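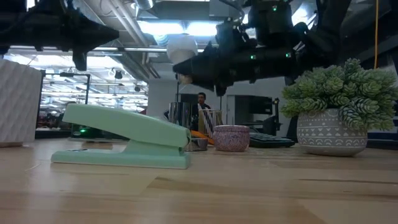 회사 소개

스터클로(Sterklow)는 하천변 산책로와 공원, 오래된 골목 같은 공공장소에 설치하는 미술 작업을 기획하고 제작하는 회사입니다. 작가 선정, 부지 조사, 구조 검토, 제작 관리, 현장 설치, 철거까지 맡습니다. 지방자치단체와 공원 관리 기관이 주된 의뢰처이고, 학교나 주민 단체와 일하기도 합니다.

회사소개 | 작업 | 진행 방식 | 작가 공모 | 자료실 | 문의

시작

스터클로는 조각을 전공한 로레인 마스든(Lorraine Marsden)이 세웠습니다. 마스든 대표는 회사를 차리기 전에 조경 사무소에서 산책로 안내 시설을 설계했습니다. 당시 맡았던 구간 가운데 하나가 피커링(Pickering) 수로 옆길이었는데, 길은 잘 닦여 있었지만 걷는 사람이 적었습니다. 입구가 주차장 뒤편에 있었고, 길이 어디로 이어지는지 밖에서는 알기 어려웠습니다.

마스든 대표는 동료 작가 두 명과 함께 그 길 입구에 임시 작업을 하나 세웠습니다. 버드나무 가지를 엮어 만든 낮은 아치였고 한 계절만 두기로 한 것이었습니다. 관리 기관에서 이듬해에도 비슷한 작업을 해 달라고 요청했고, 그때 사업자 등록을 했습니다. 회사 이름은 첫 작업실이 있던 골목의 옛 이름에서 가져왔습니다.

하는 일

임시 설치
몇 주에서 두 해까지, 기간을 정해 두는 작업입니다. 스터클로가 가장 많이 하는 일이기도 합니다. 기간이 끝나면 작품을 철거하고 땅을 원래 상태로 돌려놓습니다. 복구 비용은 처음 견적에 포함됩니다. 재료는 현장 조건에 따라 고르며, 하천 구역 안에서는 도료와 접착제 사용을 제한합니다.

상설 작품
기초 공사가 필요한 작업은 외부 구조 기술사와 함께 진행합니다. 납품할 때 관리 지침서를 같이 드리고, 설치 후 첫 두 해 동안은 봄과 가을에 한 번씩 점검을 나갑니다. 그 뒤의 점검은 별도로 계약합니다.

동선 계획
작품을 놓지 않고 길만 살펴보는 일도 합니다. 입구가 눈에 띄는지, 앉을 곳은 어디에 있는지, 비가 온 뒤 물이 고이는 곳은 없는지를 걸어 다니며 기록하고 보고서로 정리합니다. 보고서를 받아 본 뒤 설치 작업을 하지 않기로 결정한 의뢰처도 있습니다. 그런 경우에도 조사비 외에 다른 비용은 청구하지 않습니다.

주민 참여 작업
주민과 함께 재료를 다듬거나 무늬를 정하는 과정을 작품 제작에 넣습니다. 참여 인원과 연령에 따라 공정을 나누며, 전동 공구를 쓰는 공정은 저희 제작팀이 맡습니다.

주요 작업

피커링 수로 산책로
회사의 출발점이 된 곳입니다. 지금은 상류 쪽 다리에서 옛 양수장까지 네 지점에 작품이 있고, 이 가운데 두 지점은 해마다 작가를 바꿔 새로 설치합니다. 조사 대상 구간의 길이는 1,822미터입니다. 양수장 앞 지점은 물이 불면 잠기는 자리여서 작품을 분리해 옮길 수 있도록 만들었습니다. 장마철 전에 윗부분을 떼어 창고로 옮기고 가을에 다시 조립합니다.

잘투타르(Jaltutar)
강변 공원 다섯 곳을 잇는 소리 작업입니다. 바람이 불면 도자기 관이 울리는 구조이며, 도자기 관 431개를 지역 가마에서 나누어 구웠습니다. 설치 초기에 가까운 주택에서 밤에 소리가 들린다는 의견이 있어 관의 방향을 바꾸고 일부는 안쪽으로 옮겼습니다. 관이 깨질 때를 대비해 같은 흙으로 구운 여분을 보관하고 있습니다.

팬더(Pander)
팬더는 작품 이름이면서 저희가 만든 조립식 받침의 이름입니다. 땅을 파지 않고 무게로 고정하는 방식이어서 기초 공사를 할 수 없는 문화재 주변이나 나무뿌리가 얕은 곳에 씁니다. 처음에는 한 작품을 위해 만들었는데 다른 현장에서도 쓰게 되어 규격을 정리했습니다. 받침만 빌려 드리는 것도 가능합니다. 대여 조건은 자료실에 올려 두었습니다.

진행 방식

의뢰가 들어오면 먼저 현장에 갑니다. 가능하면 아침과 저녁에 각각 한 번씩 걸어 보고, 하천 구역이라면 지난 침수 기록을 요청합니다. 이 단계에서는 스케치를 드리지 않습니다.

현장 조사가 끝나면 조사서를 드리고 예산과 기간을 협의합니다. 작가는 공모로 정하거나 의뢰처와 상의해 초청합니다. 공모를 할 때는 제안서를 낸 작가 중 2차 심사에 오른 모두에게 제안비를 지급합니다. 심사에는 그 길을 평소에 쓰는 주민이 한 명 이상 참여합니다.

제작은 대부분 저희 작업장에서 합니다. 작업장에는 용접실과 목공실, 도장실이 있고 야외 조립장이 붙어 있습니다. 크기가 커서 도로 운송이 어려운 작품은 나누어 만든 뒤 현장에서 조립합니다. 설치 기간에도 산책로를 전부 막지는 않으며, 우회로를 낼 수 없는 구간은 이른 시간에 작업합니다.

설치가 끝나면 관리 담당자와 함께 작품을 돌아보며 점검 항목을 확인합니다. 부품 목록과 도면, 연락처가 담긴 문서를 이때 인계합니다.

함께 일하는 사람들

상근 직원은 10명입니다. 기획 세 명, 설계 두 명, 제작 네 명, 행정 한 명으로 이루어져 있습니다. 마스든 대표는 기획팀에 속해 있으며 현장 조사에 대부분 직접 나갑니다. 지금까지 함께 작업한 작가는 70명이 넘습니다. 조각뿐 아니라 섬유, 도예, 소리, 글을 다루는 작가도 있습니다.

야외 작업을 처음 하는 작가에게는 제작팀 한 명이 담당으로 붙습니다. 재료 시험은 작업장 옥상에서 하고, 시험편은 최소 한 번의 겨울을 넘긴 뒤에 판단합니다. 일정이 짧은 임시 설치에는 이미 시험을 마친 재료를 권해 드립니다.

철거한 작품에 대하여

임시 작품의 소유권은 작가에게 있습니다. 작가가 가져가지 않을 때는 의뢰처와 협의해 다른 장소로 옮기거나 재료별로 분해합니다. 목재는 다음 현장의 가설재로 다시 쓰고 금속은 재활용 업체에 보냅니다. 피커링의 첫 아치는 분해해서 수로 옆 화단의 울타리로 썼고, 지금은 남아 있지 않습니다.

작가 공모 안내

정기 공모는 매년 1월에 공고합니다. 개인과 팀 모두 지원할 수 있고 경력 제한은 없습니다. 수시 공모는 의뢰처의 일정에 맞춰 따로 알려 드립니다. 제출한 제안서는 심사 외의 용도로 쓰지 않으며, 선정되지 않은 제안의 권리는 모두 작가에게 있습니다.

방문과 문의

작업장은 예약하신 분에 한해 오후 2시부터 5시까지 방문하실 수 있습니다. 용접이나 도장 작업이 있는 시간에는 일부 구역에 들어가실 수 없습니다. 학교 단체 방문은 학기 시작 전에 신청해 주시면 일정을 잡기 쉽습니다.

설치 의뢰는 문의 메뉴의 양식으로 보내 주십시오. 장소의 위치와 관리 주체, 희망하는 시기를 적어 주시면 됩니다. 예산이 정해지지 않은 단계여도 괜찮습니다. 설치된 작품이 파손되었거나 위험해 보일 때는 작품 옆 표지판에 적힌 번호로 연락해 주시기 바랍니다.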